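Chapter 4
Why Sleep Comes and Goes

By the end of this chapter you should be able to explain what keeps us awake, what makes us drowsy, and why a night shift is so hard on the body.

Stay up all night once and you will notice something wonderfully odd. At four in the morning you can barely keep your eyes open. By nine you feel brighter, even though you still haven't slept! Two systems are at work inside you, and getting to know them is one of the great pleasures of studying human health.

The first is sleep pressure. It builds for every hour you are awake, and after 16 hours or so most adults are more than ready for bed. A chemical called adenosine gathers in the brain through the day (coffee works by blocking its effects for a while) and clears as we sleep.

The second is the body clock, a tiny cluster of cells deep in the brain that keeps close to a 24-hour rhythm. Morning light nudges it earlier, and late evening light pushes it later. It also steers body temperature, hunger and several hormones, so a traveler landing in Lalville from far away may be wide awake at midnight and starving at three.

We'll follow both systems through a single case, the Vedis bakery in Eskildsen, where 19 workers kept sleep diaries through the month of March. Half of them started work at 2 a.m., and their diaries make terrific reading.

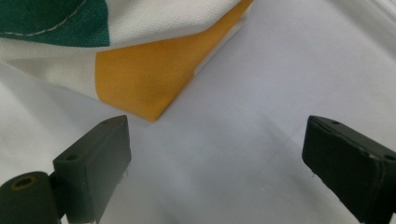

Jaanus Grīnberga wrote in his diary that the shift itself never bothered him much, but that sleeping at noon felt like trying to nap at a party. Keep his remark in mind as you read Section 4.1, where we look at what daylight does to a tired brain.

Key terms: sleep pressure, adenosine, body clock, melatonin, shift work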